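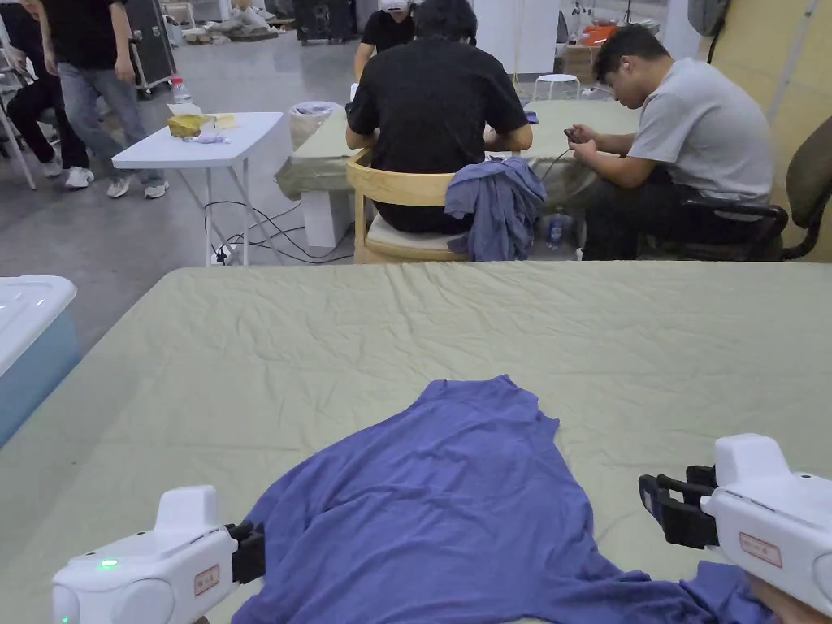

Fold It on a Table, and Put a Cloth Down First

2022-08-31

I have folded laundry on beds for most of my adult life, and I would like a good chunk of that time back. You know how it goes. The basket gets dumped on the comforter, you fold four things standing up with your back bent like a paper clip, then you sit down, and once you've sat down the mattress tips everything toward you. Bedtime arrives, the pile goes on the chair, and by morning you're wearing something from the bottom of the pile.

So I've become a table person. A big one, too, bigger than you think you need. A T-shirt takes up a silly amount of space when you lay it out properly with both sleeves where they belong, and a small table means one sleeve is always hanging over the side, dragging the rest with it. Mine is an old Tololby, the long model, which I bought secondhand for $62 from a couple moving out of the building. It has a burn mark and a wobble and I love it.

The cloth is where people start arguing with me. Why put a cloth on a table you're only going to fold on? Well, bare wood is slippery. A cotton shirt skates around on it, so you smooth one side and the other side wanders off. With a cloth underneath, the shirt stays where you put it and you can use both hands for the actual fold. Mine is a plain sage green, and I like a plain color for this. I used a striped one for years and kept lining my hems up with the stripes, which weren't straight to begin with.

I also don't iron the cloth. My sister thinks this is a disgrace. But a few creases in the thing underneath don't do anything to the shirt on top, and if I had to iron before I could fold I would never fold again. I tug the corners and get going.

Now, T-shirts. I have a drawer guide from Ladefoged, the closet people, that came free with some dividers, and it wants every shirt folded into a little upright packet, seven moves each. Seven! I tried it for the whole month of October once and the drawer did look beautiful, like a card catalog. Then somebody pulled out the one they wanted and the rest flopped over sideways and that was the end of the card catalog. I went back to sleeves in, sides in, bottom up, done. A blue T-shirt that has been folded three times is a folded T-shirt and I won't hear otherwise.

Most of the work is in the flattening anyway. When a shirt comes out of the basket all bunched up, the temptation is to start folding right on top of the bunches, and then you end up with a square that has a lump in it. Spread it first. Find the shoulders, pull the body down, get the sleeves out to the sides. I used to skip that part and then wonder why my stacks leaned.

As for where it all goes afterward, I'm a plastic bin convert. I held out for a long time – I had wicker, I had canvas, I had a very nice trunk that ate a whole winter's sweaters and gave them back smelling of trunk. Now it's see-through bins with lids, parked right by the table so I only have to turn around. See-through matters more than size. I've got an opaque one from Dumico in the hall closet and I couldn't tell you what's in it if you paid me.

Keep a wastebasket close by too, with a bag in it. Laundry sheds an amazing amount of trash: tags, lint, receipts that have been through the wash and turned into felt.

And get somewhere to sit! I've folded standing up and I've folded sitting down, and sitting wins for anything over half a basket. A wooden chair with a cushion is about right. The trouble with any chair is that it starts collecting clothes of its own. You hang one shirt over the back for a minute, and a week later it's still there and you've begun to think of it as part of the chair. I have a rule that the chair back gets cleared before the table does. I keep that rule maybe half the time.

There was a folding machine in the Grirkau catalog last year for almost $800, and I did stop and look at the page for longer than I'd like to admit. Then I went and smoothed out my cloth. The socks are still in the basket, by the way. I don't have an opinion about socks yet.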